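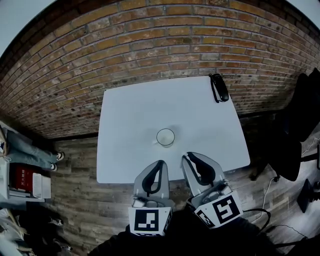
Sealing an interior brick wall – worth it or leave it alone?

Posted by sosina_e, 25 Jan 2017

So we finally moved into the place in Vunddale and the back room has a whole wall of old brick. I love it, but it sheds. Every morning there's a fine orange grit along the baseboard and I'm sick of vacuuming it up. My table is shoved right up against it so the grit gets on that too. The guy at Quartey told me to put two coats of Vanditine on it and forget about it. My landlord says he doesn't care what I do as long as I don't paint it. Has anyone here sealed theirs? Does it go shiny? I can't stand shiny brick.

kamwah_pan wrote:
Did ours in December. Matte sealer, two coats, and the dust pretty much stopped. It did go a shade darker, kind of like when brick gets rained on, and I was grumpy about that for a week and then I stopped seeing it. Do a test patch behind something first!

G. Bhatt wrote:
Please don't seal it until you know why it's shedding. Old brick is soft and it needs to breathe. If there's moisture coming through from outside and you put a film over the inside face, the face pops off and then you've got a real mess. I've repointed 3 of these walls and every one had been sealed by a previous owner. Brush it down, vacuum it, fix the bad joints with lime mortar and live with a little dust.

kamwah_pan wrote:
@G. Bhatt that's for exterior walls though. Mine is between two apartments, there's no rain getting to it. And the breathable sealers aren't a film, they soak in.

G. Bhatt wrote:
They all say breathable on the can. We don't even know if hers is an outside wall.

sosina_e wrote:
It's an inside wall! Other side is the stairwell. Sorry, should have said.

bindu_alva wrote:
Then I'm with Kam-wah. But brush it really well first, stiff nylon and NOT wire, wire chews up the soft ones. I filled almost 6 vacuum bags doing mine lol. Cover everything and shut the door or you'll be finding grit in your cereal.

G. Bhatt wrote:
OK, stairwell is different. I'd still do the mortar before anything else. Scratch a joint with a key, if it runs out like sand no sealer is going to help you.

sosina_e wrote:
Just tried the key – a couple of joints down low are pretty sandy, the rest feel solid. Guess I'm learning to mix mortar. Does Zakham sell the lime stuff in small bags?

kf_yuen wrote:
Yes, back aisle by the grout. Buy the small one, it goes further than you'd think.

Thread 2384 | Contact the moderators | Copyright 2017 | Back to top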